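Section 3: Setting up the desk cell, and what I do before every run
Notes by Corina Cârstea, updated 5/30/18 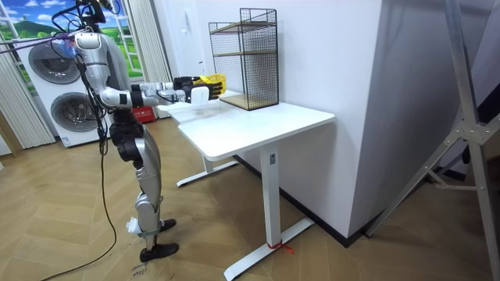
How much room does the cell need?
Leave 70 cm clear behind the robot and 40 cm on each side, measured from the shoulders with the arms down. I started with less and spent most of April bumping my elbows.

This section is for the Stusel cell, the one with the humanoid and the white desk. If you're on the Nerer bench, skip to Section 4, where Arwel Prydderch has written up his own routine (and it's a good one!).

Before you power up

1. Check that the key switch is off and the stop button is pushed in.
2. Run your hand along the cables from the head down to the floor. You're feeling for pinches and stiff spots. The bundle at the head looks like a bird's nest and that's fine, just don't tidy it with zip ties — the neck needs the slack.
3. Lay the floor cable out in a wide, easy loop away from the feet.
4. Push down on each corner of the desk. If it rocks, sort that out first, or your tabletop height will be wrong all day.
5. Set the feet with one slightly ahead of the other, soles flat.

CAUTION: Never step over the floor cable while the legs are powered. Walk around.

Setting the tabletop height

6. Turn the key, wait for the steady tone, then release the stop button.
7. In the Wasirby panel, open Workspace and choose Teach Surface.
8. Jog the hand down over the near end of the desk until a fingertip just touches. Use the slow setting. Florin Hodoroagă likes to do this on medium, and Florin has also replaced a fingertip.
9. Press Store, lift clear, and repeat at two other spots well apart from each other.
10. If the panel says the 3 readings don't agree, go back to step 4 and try again.

Checking the grip

11. Put something light and empty in the hand. A small plastic cup is perfect.
12. Close the fingers at the lowest force and raise it one notch at a time until the cup stays put when you tug it gently.
13. Hold it just over the tabletop with the arm stretched forward for around 2 minutes. Watch the wrist. A slow sag usually means the shoulder zero has drifted, and you'll want the Costache procedure in Section 6.

NOTE: Keep the shelf unit at the far end, against the wall. If you shift it at all, even a little, redo the whole surface teach and save it under a new name so the rest of us don't load the old one by mistake.

CAUTION: If the arm jerks during step 13, hit stop and leave the cup where it is. Don't reach in to catch it.

Cables get a proper look once a month, with the power off and the covers on. Write anything odd in the cell log, and tell Lucian Sandu if it's a head cable, as he keeps the spares.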